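**Room 347, Ackroyd building: general safety check**

Checked by: Kelly Sowerby
Comments by: Kelly Sowerby, with replies from Meenakshi Naidu (room contact)
Date: March 3, 2018

Marks used: OK, FIX (needs work), WATCH (fine today, look again next time), N/A

### A. Doors and exits

- [x] Main door opens fully and closes by itself. **OK**
- [x] Exit route posted by the door. **OK**
- [ ] Exit sign lit. **FIX.** One lamp is out. Ticket already open with Skondov.
- [x] Nothing stored in the doorway. **OK.** The boxes noted in August are gone.

### B. Floor

- [x] Carpet tiles flat, no lifted corners. **OK.** Pressed the tiles near the table by foot. None of them rocked.
- [x] Floor tape stuck down. **WATCH.** The black L-shaped mark to the left of the table is flat. Replace it if a corner starts to curl, and take up the old tape first. Do not tape over it.
- [ ] Cables clear of walking routes. **FIX.** A bundle runs across the carpet from the black stand. It needs a floor cover or a route along the wall. The cable near the foot of the stand on the other side has the same problem on a smaller scale.
- [ ] Loose items off the floor. **FIX.** Small things left near the edge of the carpet should go in the cabinet.

*MN: I have asked for floor covers in black. Until they arrive, please walk around the far side of the table.*

### C. Table and stands

- [x] Table steady. **OK.** Leaned on each corner in turn.
- [x] Corners rounded, no splinters or raised grain. **OK**
- [x] Grommet hole has no sharp rim. **OK**
- [ ] Cables over the table edge have slack and are not in the way of feet. **WATCH.** They come down at the front, where people stand. Keep the loops short.
- [x] Stands upright on their base plates. **OK.** Pushed both lightly at shoulder height.
- [ ] Cable down the side of the cabinet clipped. **FIX.** It hangs free. Two adhesive clips would do it.

### D. Items on the table

- [x] Wire basket: no broken or bent bars, no sharp ends. **OK.** Ran a cloth around the top rim and it did not snag. Keep it toward the back of the table.
- [x] Bottles are plastic, not glass. **OK**
- [x] Caps on. **OK**
- [ ] Bottles labeled. **FIX.** See below. 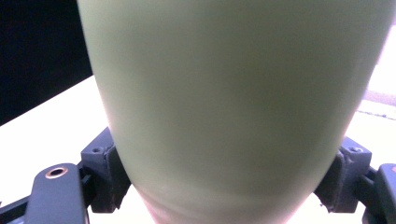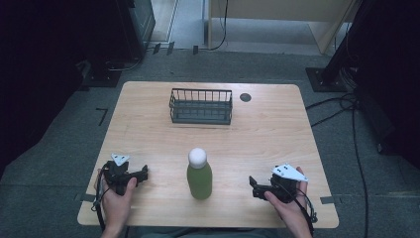 *Photos: K. Sowerby, room 347*

The second photo has the green bottle standing on the near half of the table with its white cap on, which is how a bottle should be left if it has to be on the table at all. The first is a close view of a pale green surface, and there is no writing anywhere on the part that shows. The building rule applies to any bottle or container, full or empty: write the contents on it, or write EMPTY. A strip of masking tape and a marker is enough. Put the label on the body and not on the cap, as caps get swapped.

*MN: The bottle is only used as a test item and nothing gets poured from it. I can still label it.*

*KS: Please do. The cleaning crew has no way to know that.*

### E. Power

- [x] Outlet covers whole, no scorch marks. **OK**
- [x] No power strip plugged into another power strip. **OK**
- [ ] Load on the wall circuit below 2,000 watts. **WATCH.** Fine with the present equipment. A space heater would put it over, so no heaters in this room.
- [x] Plugs reachable without moving furniture. **OK**

### F. Fire and first aid

- [x] Extinguisher on its bracket, pin in place, needle in the green. **OK.** Mastano serviced it last August.
- [x] First aid kit present and sealed. **OK**
- [ ] First aid contact list current. **FIX.** Two names on it have left the building.

### G. Light and air

- [x] All ceiling lights working. **OK**
- [x] Vents clear. **OK.** Some dust on the grille by the window, not enough to write up.
- [ ] Blinds: cords tied up. **FIX.** Left cord hangs to the floor.

### Actions

| Item | Who | When |
|---|---|---|
| Exit sign lamp | Skondov | Ticket open |
| Floor covers for cables | Meenakshi Naidu | Within 40 days |
| Clips on cabinet cable | Meenakshi Naidu | Within 4 days |
| Label green bottle | Meenakshi Naidu | Same day |
| First aid list | Kelly Sowerby | Within 4 days |
| Blind cord | Pralalik | Next visit |

Next full check is in August. The cable items will be looked at again once the covers are down.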